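We use cookies to remember your preferences. Accept | Manage settings

How Much Does a Bedroom Need to Hold?

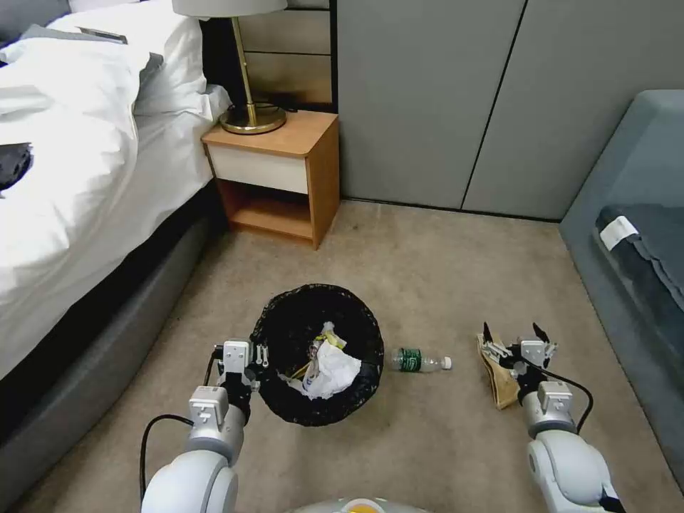 Bedroom floor, bag-lined wastebasket, one bottle on its side.

13/06/2024

Print this page | E-mail this to a friend

I moved into my first apartment with a mattress, a lamp and a box marked MISC that I have never fully unpacked. It is still with me. It has survived three addresses and, at this point, I think of it as a tenant.

Last December I decided to read up on owning less. I bought four books on the subject, which is how I came to need another shelf. All four agreed that I should start with the closet, and all four told me to pile everything on the bed first so I could face what I had. I did this at nine in the evening. By midnight I had faced it pretty thoroughly and I slept on the couch.

One of the books sets a target of 100 items for the whole bedroom. It is vague on whether a pair of socks is one item or two, and I spent more time on that than on the sorting. Counting pairs as one, I came in at 150 before I'd opened the nightstand. The nightstand added chargers for phones I no longer own, three tubes of the same lip balm, and the warranty for a Gimura alarm clock that quit while I was in college. I had kept the warranty and thrown out the clock. I'd like to say there was a reason.

Clothes were easier than I expected, mainly thanks to the moths. Paper was the hard part. I keep paper the way other people keep pets. There was an envelope of ticket stubs, a map of a town I drove through once, the manual for a Nometton space heater in a language I don't read, and a birthday card I had bought for someone, signed, and then apparently decided was for me. The advice is to scan it all. I scanned almost 20 sheets, and now I have them in two places.

Then there is the question of where it goes. The thrift store near me, Kaewkla, stopped taking books in the spring and will look at you with real sorrow if you bring a lamp. I drove there twice with the same bag. On the second trip I came home with the bag and a very decent casserole dish, $20, which does not count toward the bedroom total, and I checked.

What did help was dull. I stopped buying storage. For years my answer to having too much was a new Raleck bin with a lid that snapped, and every bin turned into a place where things went to be forgotten in good condition. I gave the bins away and had to look at what was in them. Most of it left the same week.

I also put a real wastebasket in the bedroom. I had been living on the theory that I'd carry things to the kitchen, and I can report that I am not a person who carries things to the kitchen.

The final count, as of this morning, is somewhere above the target and I've stopped checking. The closet door closes. There is a chair I can sit in, after years of it serving as a second closet. The box marked MISC is on the top shelf, and the book about letting go is next to it, holding up the other three.

Get new posts by e-mail. Unsubscribe whenever you like.

Recent posts
The casserole dish, six weeks in
I tried to cancel a gym membership by mail
A short history of my bad couches
Why I own one good umbrella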